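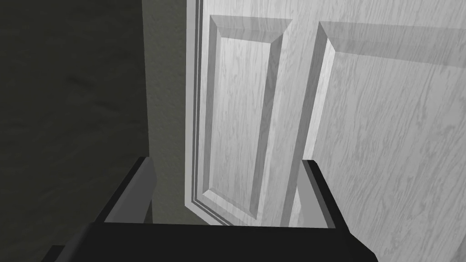
Wrist view in the simulator, gripper open at the door.

I've been building a small arm on a wheeled base in the garage since January. The long-term plan is for it to open the door between the garage and the laundry. Before it gets anywhere near our paintwork, everything runs in simulation on the old desktop under the bench.

The door model came from Annapurna Poduval, who had one left over from another job. I changed the grain to a pale grey and left the panels alone. The wall on the left still needs work. It's too dark and I can't be bothered with it yet.

The gripper model was drawn from the real one, which is black printed plastic with two fingers. I call the whole thing Dadis, after the folder it lives in.

Door runs

I started each run with the door slightly ajar, so there's no handle to deal with. The arm has to get a finger to the free edge and pull. I did 500 runs over a couple of weeks, mostly overnight, and 55 of them got the door open far enough for the base to drive through. The usual fault was the palm bumping a panel before the finger reached the edge. Satish Chettiar had a look at my logs and found I'd measured the palm from the wrong mounting hole. I fixed that and ran another 627. I'm still going through those.

I also changed the finger spacing. Wide open is better for finding the edge, but it makes the whole hand harder to fit into a gap. I've settled on nearly full width for now.

Checking the floor view

The same wrist camera gets used when the arm points down, and I wanted to know how much of the view the hand blocks. It blocks a fair bit at the bottom – more than I'd like – but the space between the fingers is clear. The corner of the wooden board shows up at lower left, and the reddish brown stands out well against the dark floor, so I'm using it as a landmark. 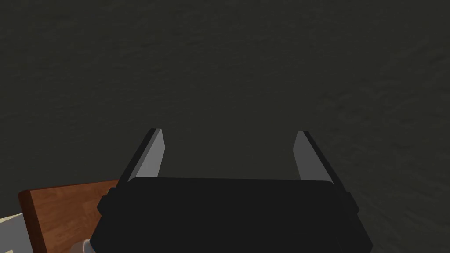 Still to do

Lighten the wall. Move the camera mount up a bit and redo the floor check. Reprint the left finger on the real gripper, as the old one has a crack near the screw. Rekha Thomas has offered me a better servo for the wrist, and I'll pick it up when I return her clamps.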